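A Visit to the Tuhiwai Shared Workshop

I had been meaning to get over to Tuhiwai since last fall, when Keegan Mudgway posted the first parts list for his two-arm build on the club mailing list. In April I finally made the drive. The workshop is behind a tile warehouse, up a ramp and through a roller door, and the sign is small enough that I went past it twice.

Members share the floor. The front half is woodworking, with a bandsaw, a drill press and a long sanding bench. The back half has the electronics benches, and the arms are set up past those with curtain hung around them. Keegan and Davoud Najafi have been building there on evenings after work. Keegan does the mechanical side and Davoud does the wiring and the code.

What is on the table

The arms work on household stuff and toys. The afternoon I was there they had a white board laid on a black tabletop, with a wooden box that has a slot and a round hole in its lid, a red cup with two plastic spatulas standing in it, a toy carrot and a small cube with a red circle on it. Davoud said they change the objects often, and that members drop things off when they clean out a kitchen drawer.

The grippers have two wide fingers that narrow toward the tip, with dark foam pads on them. The first set of fingers was printed at Keegan's house and cracked along the layer lines. The present design is longer in the base and has held up since winter. The foam is cut by hand with a craft knife and gets replaced when it starts to peel.
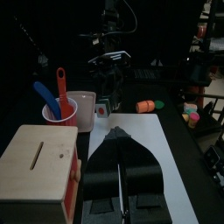 How the build went together

Keegan started with one arm, a used Justance that came without a controller. The second was bought as a bare kit from Wunden and took him 3 weekends to assemble. The joints do not match exactly, so each arm has its own calibration file, and Davoud keeps a printed copy of both taped inside the electronics cabinet.

The power supplies are Bellico units. They were cheap and they are loud. One of them tripped while I was in the building and we stood around for a while until Davoud found a loose terminal. He has a habit of labeling both ends of every cable, and it saved a lot of time.

Cable routing was the part they had redone most often. The early runs went down along the links and got pinched at the elbow. Now there is slack left in loops, and Keegan checks it by hand before the arms are switched on. He moves each joint through its range slowly and watches for anything that pulls tight.

Watching a session

Davoud drove and Keegan stood by the stop switch. They work in stretches of up to 2 hours and then take a break, mainly for the person driving. The motion is slower than I expected. Davoud would bring a gripper down, stop, back off a little and come in again at a different angle.

The cup was the most interesting thing to me. It is tall and tapered, and with something sticking out of the top there is less room for the fingers. Davoud told me his early tries all went wrong in the same way, with one finger landing inside the rim. He now lines up on the body of the cup and ignores what is in it.

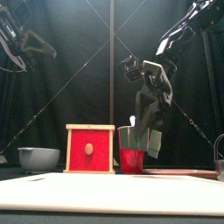 The right arm with its fingers around the red cup, next to the box with the red front. The left arm is holding off above the table.

I asked what they would change if they started over. Keegan wants a stiffer table. Davoud wants matching arms. Both of them would like more room between the bench and the curtain.

Getting there

Parking is on the street. The roller door is usually shut in cold weather, so use the side door and ring the bell. Visitors are welcome if you write to the workshop first, and you will need closed shoes for the woodworking half. There is coffee in the front office for a dollar a cup.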